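Gruniveo 12-Piece Precision Screwdriver Set: Review
by Trevor Vachon
November 2022

I fix and resell used office computers, mostly desktops and the odd server, out of a room above my sister's shop. Small screwdrivers wear out fast in this job. My last set lasted until July, when the tip of the most used Phillips rounded off and began chewing up screw heads. The Gruniveo set replaced it.

What you get

There are 12 drivers in a folding case: five Phillips, four Torx and three flat. Each one is a separate tool with its own handle, so you don't swap bits. I prefer that. Loose bits end up on the floor, and the magnetic holders on cheap kits let go just when you're deep in a case.

The handles are slim with a spinning cap. The size is printed on the cap in white, and on two of mine the print has already started to rub off. I marked those with nail polish.

In use

I've put nearly 3,000 screws through these by now, going by my job sheets. The Phillips tips still look sharp. The #1 fits laptop and drive screws snugly and doesn't cam out unless you rush it. The Torx drivers are just as good, though the T6 is a tight fit in some drive covers and needs a firm push.

Reach is the weak point. The shafts measure 118 mm, fine for a laptop or a small desktop but short for a deep chassis.

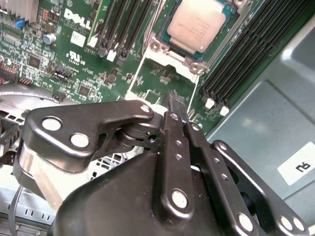 Case and storage

The case is stiff fabric with elastic loops. It closes with a zipper that snags at one corner. Archana Bisht, who shares the bench with me, keeps her set in a coffee can and says she threw the case out the first week. I still use mine when I go out to a customer.

Compared with the Poirier set

The Poirier drivers cost more and have a better grip, with a rubber sleeve that helps when your hands are cold. Their tips are no harder as far as I can tell. If you do this all day, the grip may be worth the money – for occasional repairs I'd stay with the Gruniveo.

Rating: 4 out of 5. I took a point off for the short shafts and the zipper.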